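Bench notes: a week with the picking bin

If you've walked past the Zillenley cell lately and wondered why the arm was parked, that was me, with a brush and a hex key and a very cold coffee. The cell had logged 3,965 picks since its last proper service and I'd promised everyone I would stop putting it off. So I pulled the gripper, cleaned the finger joints, checked each screw for play and put the whole thing back on. It took most of an afternoon (I had told people an hour, sorry!).

The worst job was the wiring. The Midel harness is lovely stuff but stiff as anything when it's new, and if you route it too tight it tugs on the wrist every time the arm turns over. I left a fatter loop this time and ran the arm slowly through its full range twice, watching the slack the whole way.

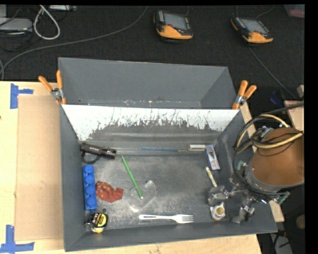
I've changed my mind about the bin, too. For months I wanted to have one welded up at Stollari, all in one piece, and I even had the quote printed out. But I keep coming back to the sheet-metal walls and those orange spring clamps at the back corners, two to a side. Pop them off, shift a panel, pop them on again, done before the arm has finished homing. The gray powder on the floor is my next headache. It's thickest toward the middle and it gets on everything, down to the clear plastic lid, and a smudgy see-through lid is a mean thing to ask any vision system to find.

So there's a new routine taped to the cabinet door. Every 200 picks, brush out the bin and wipe the fingers. Every Thursday, check the clamps and the cable loop, then run the calibration from the Türkmen controller and write down the offset. Mine came out at 2 millimeters, and I was aiming for under one, so I'll be having another go at the base bolts. If anyone has borrowed the long hex key, I'd love it back before then.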